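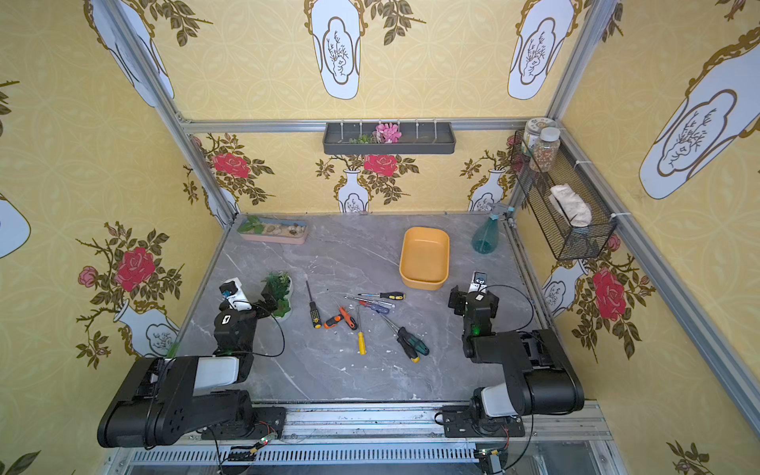 28/12/2024

Bench tidy, small tools. Everyone else away so good time to do it, phone not ringing.

Started with screwdrivers. They've been living wherever they get put down for most of the year and I'm sick of hunting for a no. 2 Phillips every time a cover comes off. Got the whole lot out in the middle of the table, then tested each tip in a scrap screw (the pan heads left over from the Ivel brackets, plenty of those).

Keepers so far:
black and yellow handle, long shaft - straight, tip good. Reaches the back screw on the Clololen housings, so it stays on this bench and does NOT go to the back room
short one, orange and black - fine, bit greasy, wiped
bright yellow - tip slightly rounded. OK for paint tins, marked it with a dab of nail varnish
black with the yellow bands - good
red and blue see-through handle - good, nicest of the lot to hold

Orange-red one I'm undecided on. Grip feels slippery even after a wash in warm soapy water. Leave it in for January and see if anybody reaches for it.

Where to keep them. Tried three things:

1. Drawer. No. They roll to the back and you end up taking the drawer out.
2. Standing in the orangey-yellow tub, handles up. Better, you can see the colours, but the long one makes it tippy. Put a handful of old washers in the bottom for weight, helped a lot. Tub also wants to be the place everyone dumps pens and zip ties, will need a label.
3. Strip of wood with holes drilled, on the wall. Would be best but not drilling through the flowery wallpaper until somebody decides whether it's staying. I like it, for the record.

Going with 2 for now.

Rojanasak rack is still in the catalogue, might be worth it if there's money left after the blades. Measured the handles anyway: thickest wants a bigger hole than the ones in the rack drawing, so check before ordering. Didn't write the measurement down, do again.

Other bits
- plant: watered, turned the pot. Please don't tip coffee dregs in it, there were grounds in the white pot last week and I had to pick them out
- tabletop: the grey marble pattern hides swarf and dropped screws really well, found two M3s by running my palm over it. Use the magnet before wiping. Cloth was damp not wet, no cleaner on it
- sandpaper: 1000 grit nearly gone, one sheet and a torn corner. Add to list
- Cestness order: 17 of the small bins came, lids seperate. Haven't opened the lids box. Bins stack ok without
- slotted grille at the front catches everything. Run the vac along it, brush end

Rule I'd like us to try, open to argument: one screwdriver out at a time unless the job needs more, and back in the tub before lunch. Not at the end of the day, that never happens.

To do
label for tub (masking tape will do)
redo handle measurement
ask about wallpaper
sandpaper
open the lids
look for the stubby flathead, was here at the start of December, possibly in a coat pocket, possibly mine

Stopped for tea. Will carry on with pliers tommorow if my back's ok, they're worse than the screwdrivers and half of them need oil.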